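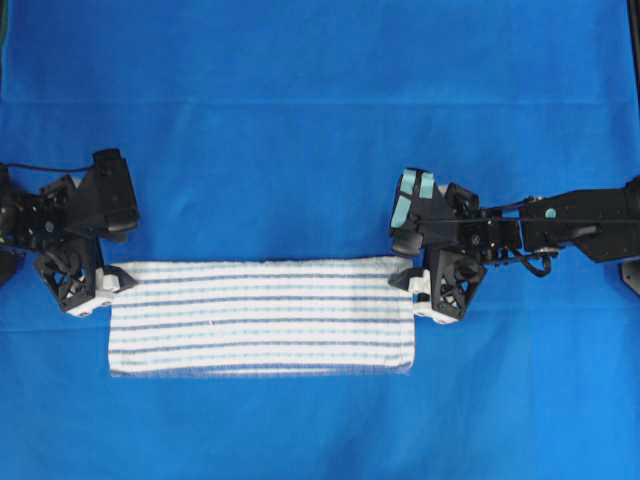 Issue 31, page 6

HOW DOES A ROBOT FOLD A TOWEL?

Quick one this month, because the kit has to go back to the shop! It's called the Pruka Towel Kit. Two robot arms, a mat, a bag of striped cloths and a very thick book of instructions. 236 pages. We read most of them.

So. Towels.

You fold one without thinking. Grab two corners, bring them over, done. A robot has to work out every bit of that. Where is the towel? Where does it stop? Which bit is a corner and which bit is just a wrinkle?

Two arms, two corners

Each arm ends in a gripper. A gripper is a robot's hand, only it's more like a pair of tongs. The fingers are black with triangle holes in them, and the tips are white. Triangles are strong and the holes keep the fingers light - same trick as a bridge.

One arm takes the left corner. The other takes the right. Then they pull, just a bit, so the top edge goes straight. Try it at home with a dish towel and a friend. Pull too soft and it sags. Pull too hard and your friend lets go.

Why cloth is so tricky

A toy block is always the same shape. Pick it up, put it down, still a block. A towel is a diffrent shape every time you drop it. Engineers call things like that "deformable". Long word. It means squishy, floppy, bendy.

Stripes can help, by the way. If the stripes bend, the cloth is bending. A plain blue towel on a plain blue mat? Much harder to see. Don't do that to your robot.

How does it learn?

With this kit, a grown-up or a big kid shows it first. You move the arms through the fold, and the computer saves it. Then you do it again. And again. The book says to do 80 folds before you let the robot have a go by itself. We did ours over two days and our arms were tired too.

After that it looks for patterns in all those folds. It doesn't know what a towel is. It doesn't know you just had a bath. It only knows that when things look like this, the arms should go like that. 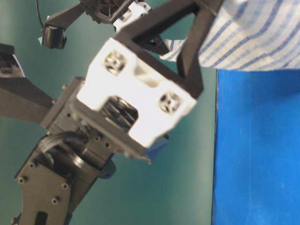 Nadja Ammann thinks the kit is good but not for little kids. Too many screws, she says, and the Skelline one she tried before came already put together, so her class in Hollenstein was folding washcloths before lunch. She also says the Pruka arms are easier to fix when something comes loose. "You can get at everything with one small wrench," she told us.

OK, fair. We did need help with the screws.

What we liked

The grippers. They can hold thin cloth and thick cloth.
The cloths in the bag, all sizes.
The big red stop button on the box. Press it and both arms freeze. Very fun, do not press it all day.

What we didn't like

The price! 1,944 francs. That's a school thing, not a birthday thing.
The book. Tiny writing, hardly any pictures.
Setting up took over three hours.

Keep your fingers out

Robot arms don't know where your hand is. Stay back when they are moving, tie up long hair, and have a grown-up in the room. Yes, evry time.

Where to see one

The library in Sindurau is getting a kit in December. Ask at the desk. You can bring your own towel, but a clean one please.

Next issue: robots that sort socks.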